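Dikener Residents' Association
Minutes of the spring meeting, 4/23/18

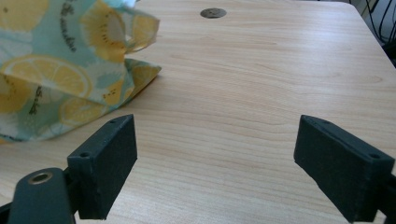
A member from the Verham side asked if the bus question could be taken first, as the last two meetings ended before it was reached. The meeting agreed and the order was changed.

1. Minutes of the previous meeting

Accepted with one correction. Under item 5 the word "hedge" should read "ledge". The ledge is the one outside the post room in Killarano House, and it has still not been repaired.

2. Bus stop at Verham Road

The bus company has written to say that the stop will be moved to the other side of the junction in May. The letter gives as reason the length of the new buses. Several members were against this. It was said that the new place has no shelter and no bench, and that persons with shopping must cross the road two times. One member was in favour, because the present stop is directly under her bedroom window.

It was asked if the letter is a decision or a proposal. The chair read the letter again and the meeting could not be certain. The secretary will write and ask this, and will ask also for a shelter. The text of the letter will hang on the notice board for one week before it is sent, so that everybody can add a remark.

3. Water pressure in Killarano House

The upper floors have again weak water in the mornings. The plumber from Dagdag came in the winter and changed a valve in the cellar. On the third floor it is better, on the fifth floor it is the same as before. A resident of the fifth floor told that the shower takes so long to become warm that he has started to wash in the evening, when there is no problem.

The plumber offers to look at the pump. The visit costs 90 pounds and this does not include parts. Approved, with one vote against. The member who voted against wished it to be noted that she is not against the repair, only against paying the same firm a second time for the same complaint.

4. Bicycle room

There are too many bicycles in the room and a part of them is not used. It was proposed to put a paper label on every bicycle. Who still uses the bicycle takes the label off. Bicycles which still have the label after 40 days will be moved to the shed, and not thrown away. The shed is dry enough.

A longer discussion followed about children's bicycles. Some families keep a small one for the next child, and it is normal that nobody rides it for a year or two. It was agreed that these can stay if the flat number is written on the label. Cargo bicycles were mentioned but not discussed, for lack of time.

5. Summer supper

Last year the supper was in the courtyard and the rain came before the soup was finished. This year the members prefer to reserve also the hall, for safety. The hall asks a deposit of 50 pounds, which we get back if the floor is left clean. Agreed.

Every household brings one dish as before. It was requested that people write on the dish what is in it, especially nuts and milk. The question of music was raised. Music until ten o'clock, then no more. The neighbours at Verham Road will receive a note in their letter box in good time, and they are welcome to come and eat also.

Nobody wished to decide about the grill. It goes to the next meeting.

6. Annual contribution

The contribution stays at 12 pounds for each household. A member proposed to raise it because of the pump. The majority found it better to wait for the result of the plumber's visit. Households which have not yet paid will receive a friendly reminder, and after this a second one.

7. Other matters

The light on the back stairs goes out too quickly. A person with a heavy bag is in the dark before the second landing. The managing office will be asked to make the time longer.

The key of the garden tap is missing again. Who has it is asked to hang it back on the hook, without explanation.

A resident asked if the minutes can be shorter. Another resident asked if they can contain more of what was said, because he could not come to the last meeting and did not understand the part about the valve. No decision was taken.

Actions

Letter to the bus company: secretary
Appointment with the plumber from Dagdag: chair
Labels for the bicycles: residents of the ground floor have offered to do this
Reservation of the hall: secretary
Light on the back stairs: chair will telephone the managing office

The next meeting is in May, after the plumber's visit. The date will be put on the notice board.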